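Household Notes: Sorting Small Things

Tips picked up at the Poltside open day

The workshop at Poltside opens its doors once a year, and this time the back half of the building was given over to robot arms. I went on the Tuesday afternoon expecting to stay half an hour and stayed until they closed. Most of what I wrote down was about tidying up, which is what this page is for.

The demonstration I watched longest was a sorting job. A two-armed robot had to pick foam alphabet letters off a table and put them on plates. Anyone with small children knows the job. The staff had spent months working out how to make it easier for the machine, and nearly all of their answers work for people too.

Spread the pile first

The arms do badly with a heap. If letters overlap, the fingers take hold of two at once or push the top one away. The operators spread everything out flat before a run, with a gap between pieces wide enough for a gripper finger.

At home, tip the box onto a tray or a bare table and flatten the pile with the side of your hand. Buttons, screws, beads, jigsaw pieces and dried beans all sort faster this way. I timed myself on a jar of mixed screws and finished in half the time it took me to dig through the jar.

Use a plain, dull surface

Shine causes trouble for the cameras, and a busy pattern is worse. Tired eyes have the same problem. A matte tablecloth or the back of a roll of wallpaper will do. Pick a color that none of the pieces share. 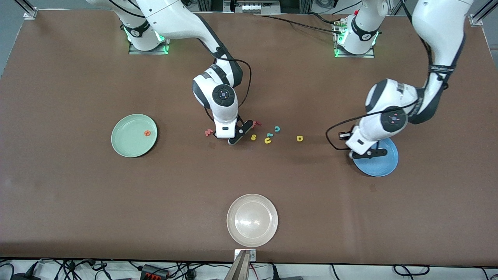
Shallow dishes are better than deep ones for the sorted pieces. With a deep bowl the gripper has to come straight down and let go from higher up, and light things bounce. A dinner plate or saucer with a low rim keeps pieces from rolling off and lets you see a mistake right away. Save the bowls and jars for when the sorting is done.

Give each dish its own color

If you have odd plates left over from broken sets, keep them for this. It is easier to tell a helper "screws on the green one" than "screws on the second from the left," and it still makes sense after somebody has moved the plates. Children of 3 can follow it.

Work from the outside in

One of the operators explained that picking starts with the loose pieces at the edge and finishes in the middle. Clearing the edge makes room for the fingers to come in at an angle. I now do the same with jigsaw puzzles and with the junk drawer.

Two hands, two sides

Each arm looks after its own side of the table and they cross over as little as possible. When two people shell peas or sort laundry, sit at opposite ends and have a dish within reach of each. Do not share one in the middle. My sister and I used to bump elbows over the pea bowl every summer.

Keep the cords off the work

Ellery, the firm that ran the demonstration, will not start a run with a cable lying across the table. For a sewing machine, glue gun or soldering iron, run the cord off the back edge and hold it with a binder clip. Leave enough slack that it does not pull when you move.

Washing foam letters

I asked about this one at the desk. Put them in a mesh bag, swish them in warm water with a drop of dish soap, rinse, and press between two towels. Do not wring them or they tear at the thin parts, and the S and the E go first. Dry flat overnight, away from the heater.

If you want to go

Entry was free and the demonstration ran every hour, with 2 rows of chairs for those who get there early. The Trudier building next door has the only restrooms, and the coffee stand takes cash only. Next open day is in December.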